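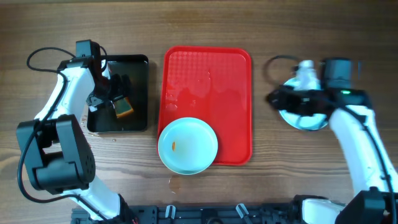

Home | Diary | Archive | Contact

10/3/26

Second week with the two-arm cell in the dish room at Lerkon. The left arm works at the black tray, the right at the round dishes. Plates go across on the red tray.

Before the cell, two of us washed 160 pieces a shift per station. The cell is at 80. My job is now restocking, drying the table and clearing stops – 5 today, all on the right arm. Pollov wants a log line for each, with time and joint position. That took longer than the stops.

Hours are unchanged until November. After that one washing post moves to packing. I have asked for the maintenance course.

My hands are less cracked. My back is the same.

Comments (2)

Same setup at our Jista site. Check the cable loops weekly.

Does the log count as paid time? Ours didn't at first.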